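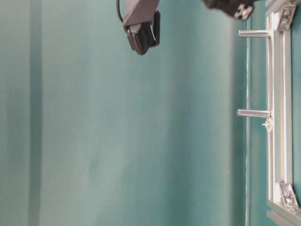
Fig. 1. Backdrop and upright, bench 2.

Search handouts Enter keywords Go

Patch leads and plugs: notes for session 2
Handout revised 5/18/22. Unit code 2210.

These notes cover the plug end of an ordinary patch lead and how to set up the bench before you touch one. Bring the reading sheet from last session. If you've lost it, spare copies are in the tray by the door.

Bench set-up

The cloth behind the bench stays up for the whole session. Plugs are clear plastic and hard to see against a cluttered wall, and the plain green-blue gives you something to look at them against. It has folds in it and doesn't need ironing. Don't pin labels or wiring charts to it.

The aluminium upright to the right of the cloth has grooves along its length. Please don't run leads through the grooves. Leads go on the hooks under the bench, colour-sorted, and the offcuts go in the grey bin.

The plug end

The plug on these leads is the one everybody calls an RJ45. The head is clear and the metal contacts sit in a row near the tip. There are eight positions. Behind the head on a moulded lead comes the boot, and behind that a ribbed section that lets the lead bend without putting all the strain on one spot.

When you inspect a plug, work from the tip back:

- Contacts: all at the same height, none pushed in, no dirt between them.
- Clear head: no cracks. Hold it up to the light and turn it.
- Latch: springs back when pressed and let go.
- Boot: tight on the head, no gap.
- Ribs: no splits between the ridges. Bend gently to check.

Hold the lead by the boot. Fingers stay off the contacts. Never pick up a lead by the middle of the cable and let the plug swing.

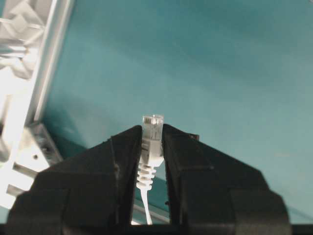
Oľga Matoušek asked whether a cracked boot means throwing out the whole lead, seeing as the plug itself might still be fine. With a moulded boot, yes. It can't be swapped without cutting the plug off, and a re-terminated lead goes in the practice box, not back on the hooks. Slip-on boots are a different matter and we get to those in session 3.

Leads that fail any check get a strip of red tape near the plug and go in the tub marked Plolmont. Write the lead number on your sheet. The Villanueva leads are numbered 49 to 153 and the number is printed on a sleeve at one end only, so look at both ends before you decide it's missing.

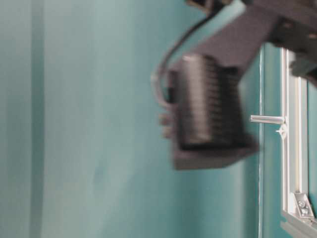
DEPARTMENT OF DATA CABLING, DRINUM TECHNICAL COLLEGE

Packing up

Coil each lead in loose loops about as wide as your hand is long, and fasten it with a hook-and-loop tie. No cable ties and no rubber bands. Plugs should lie on the outside of the coil where the next group can see them.

Wipe the bench down. Leave the cloth hanging and the upright where it is.

Before next session

Read the section on wire order and learn one of the two colour schemes by heart, either will do. Hand your inspection sheet to Cosimo Ferri by the end of the week. The short test on this material is in December.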